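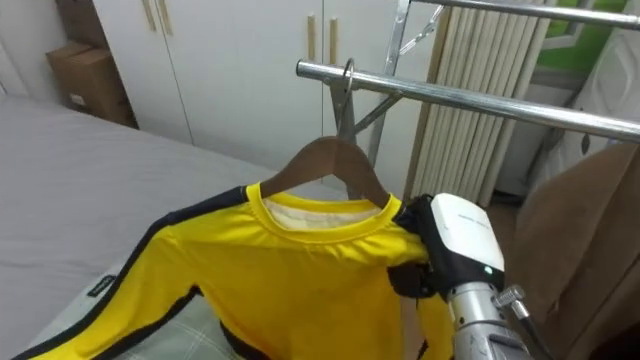 A long-sleeved shirt on a wooden hanger, hung from a metal drying rack.

Mahsa Najafi has spent most of her career on the question of how polyester sports shirts should be dried. She runs the wear lab at Mridha, a textile testing firm, and her answers tend to come with conditions attached.

"People ask me for a drying time," she says. "I ask them for the humidity, the fabric weight and the spin speed. Then they stop asking."

Polyester fiber takes up very little water. What a washed shirt carries is held between the yarns, and a good spin removes most of it. In the lab's August trial, 200 shirts were washed and spun at the same setting, then dried indoors on racks. Najafi put 97 of them on hangers and laid the rest flat.

The hung shirts dried sooner, except at the cuffs and hem, where water collects as it drains. "The body of the shirt is finished and the cuff is still damp. If you fold it then, you get the smell."

She is less worried about stretching than most care guides are. A light knit in polyester holds its shape on a hanger. Cotton and wool are a different matter – a wet wool sweater is heavy enough to pull its own shoulders out of line.

Hanger width matters more, in her view. A hanger that is too narrow leaves a bump partway down the sleeve seam. One that is too wide pushes into the sleeve itself. She measures seam to seam across the back and takes off 5 millimeters at each end.

Her colleague Tobiloba Ogbonna handles color. His current samples have had 720 hours under lamps, and the yellows are being read this week. Najafi would not discuss the results before he had signed them.

Asked how she dries her own laundry, she says she uses a rack by an open window, with a hand's width between garments. "In winter I close the window and run a fan."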